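What We Throw Away at Lunch: A Project Report

Introduction

Our project started with a very simple question that came up over a tray of cold fries: how much of what we take at lunch do we end up throwing away? Everyone in our group had an opinion (some of them quite loud), and none of us had any idea who was right. We decided to spend May finding out, and I have to say we enjoyed it more than we expected to, even on the days when the job meant standing next to a garbage can for the whole lunch period.

How we did it

We asked 200 students to fill out a short survey, and we got 111 back, which our teacher told us was very good for a paper survey handed out right before a long weekend. The questions covered what people usually take, what they usually leave, and why. We also weighed the leftovers on 2 lunch days, one with pasta on the menu and one with soup. For the weighing we used a kitchen scale made by Prukent, which was easy to read but had a habit of switching itself off just as we got the bucket balanced. We typed all the numbers into Hitix, the spreadsheet program we have on the school computers, and made our charts there. 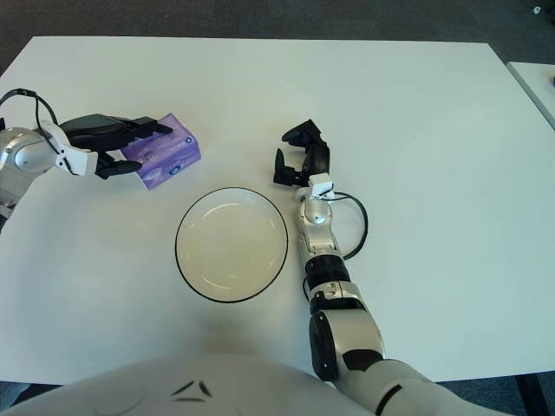
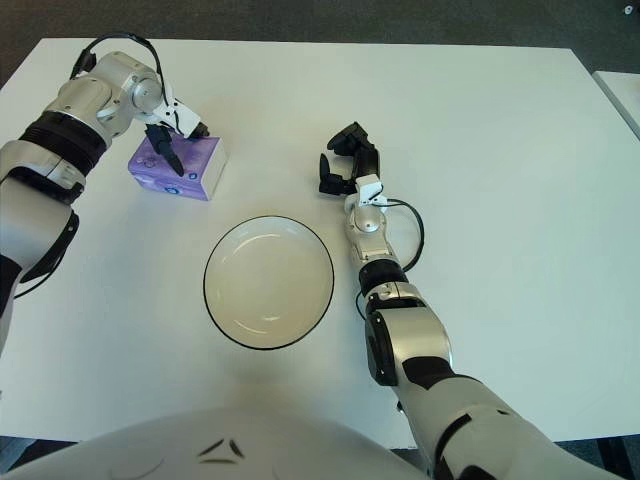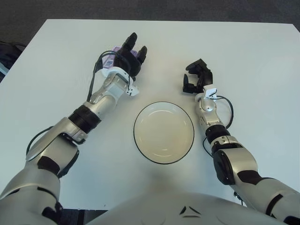
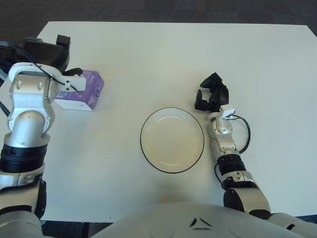 The white table.

What we found

The most common reason for leaving food was running out of time. We had all guessed it would be taste, so this was a real surprise! Students in the second lunch period told us that the line was so long that they sat down with only a few minutes left, and several wrote this in capital letters. Bread and salad were left most often, and fruit did better than we thought it would, especially when it was already cut up.

Portion size mattered too. A lot of people wrote that they would happily take less if they knew they could come back for more, but they were shy about asking. We visited the lunchroom at Ludetora, a community center near our school, where people serve themselves, and the cooks there were kind enough to answer all our questions and send us home with rolls from the Pētersons bakery.

Problems we had

Our soup day numbers are probably too high, as we forgot to subtract the weight of the bucket until the afternoon and had to go back and fix it from memory. Next time we would weigh the bucket first and write it on the side in marker. We would also like to try 100 surveys in each lunch period, so that the two groups could be compared fairly.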